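Is the bus from Pustau to Elterell safe on the mountain road?

Posted in: Getting Around > Buses and Shared Rides
Asked by slowpacker

Hi all! I'm heading to Elterell in July to see my sister, and the only way up there from Pustau without a car seems to be the bus over the pass. I've read there was a rollover on that road last year and now I can't get it out of my head. I'm not normally a nervous rider, but I looked at the map and it's 147 kilometers of what looks like spaghetti.

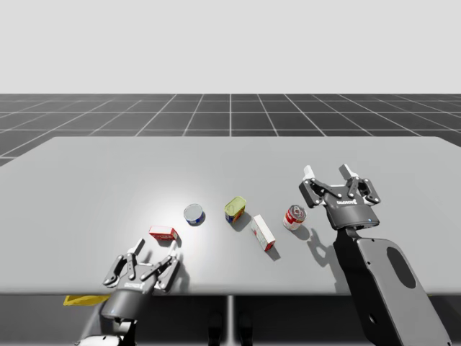 My sister says she rides it all the time and sleeps the whole way, but she also sleeps through thunderstorms so I don't put much weight on that. There are two companies, Gethin and Preltier, and Preltier is quite a bit cheaper. Does it matter which one I pick? And is it better to go in the morning or take the overnight one? The overnight would save me a hotel bed, which is tempting.

Also, do the seats have belts? I tried to find out from the ticket page and it doesn't say anything at all.

Thanks in advance – any advice is welcome, even if it's "calm down."

mrs_hairpin
Marked as helpful

I've done this trip both ways more times than I can remember, so let me try to help. The first part out of Pustau is totally fine, wide road, gas stations, nothing to worry about. The twisty bit starts after the reservoir and goes on until you're nearly down the other side. Most of it has guardrail now. There's one stretch near the top that still doesn't, and I just look at my book for that part.

Go in the daytime. I know the overnight saves you money but I won't do it anymore. The drivers on the night run have often already done a day run, and fog comes in up there after dark even in summer. The 7 a.m. from Pustau is the one I take, and it gets you over the top well before the afternoon rain.

On the companies, I lean toward Gethin. Their coaches on that route all had lap belts the last few times I rode, and they send two drivers who swap at the tea stop. Preltier is hit or miss. I've had a lovely new bus with belts and I've had one where the belt was there but the buckle was down inside the seat somewhere and I never did find it. If you go with them, call the Pustau office and ask which bus is running that day. They were nice about it when I called.

A few things I do every time:

Sit in the middle, on the aisle, a few rows behind the driver. It's less swingy for your stomach too.

Keep your heavy bag in the hold. The overhead racks on the older buses are just netting and things do come flying out on the bends.
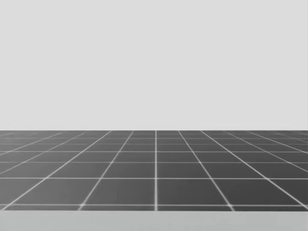
Take a look at the tires while you're waiting to board. I'm no mechanic, but if I can see they're bald then I'm not getting on. I've walked away once and changed my ticket, and it cost me 200 at the counter and I didn't regret it one bit.

Tell your sister which departure you're on. There's no phone signal for a good part of the way, so don't panic her by promising to text from the top!

And if the driver is going too fast, say something. I know it feels rude. I've done it, and half the bus thanked me.

kettlebound

its fine, been on it loads. bring a jacket the AC is brutal. Preltier has better seats imo

northfork_dan

I'd agree with most of what mrs_hairpin wrote except for the companies. I had a bad ride with Gethin in the spring – the driver was on his phone through the curves and wouldn't put it down when a woman up front asked him to. I complained at the Elterell station and they took down the bus number and were polite, but I never heard back. So I'd say it depends on the driver more than the name painted on the side.

What I do now is pay for the shared van. It's 270 for a seat, it leaves from behind the bus station in Pustau, and it takes 3 hours if the pass is clear. The vans I've been on had proper shoulder belts in every seat. They only go when they're full though, so don't count on it if you have to be somewhere at a set time. You'll get carsick either way, sorry. Ginger candy helps me a little.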